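Elthorpe Repeat Prescriptions – README

Tags: Health, Prescribing, Open Data

What this is

A table of repeat prescription requests handled by the Elthorpe practice in April. It has 3,198 rows, one per item requested, covering 574 patients. Min-kyu Seok prepared it for the Hirnbridge medicines review. Version 2, released September 3, 2023.

Files

- requests.csv – the main table
- drug_groups.csv – lookup from item code to drug group
- changes.txt – what changed from version 1

Columns in requests.csv

- pid: random patient number, not linked to any practice record
- item: item code
- days: days of supply requested
- route: app, paper, phone or pharmacy
- outcome: issued, queried, refused

Known problems

Phone requests were typed in by hand, and days is often blank for them. Inhalers and creams have no sensible value for days, so leave them out of any supply totals. In version 1, 4 items had the wrong drug group – blood pressure tablets filed under diuretics. These are fixed.

"Issued" means the prescription was signed. It does not show that anyone collected it or took it.

Use

Free for research and teaching. Do not try to match rows to people.

Related

- Premau Pharmacy Opening Hours
- Hirnbridge Drug Group Codes
- Elthorpe Flu Clinic Attendance

2 comments · 4 shares

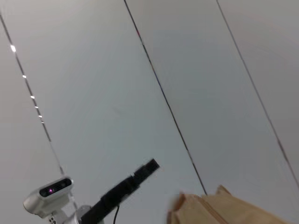
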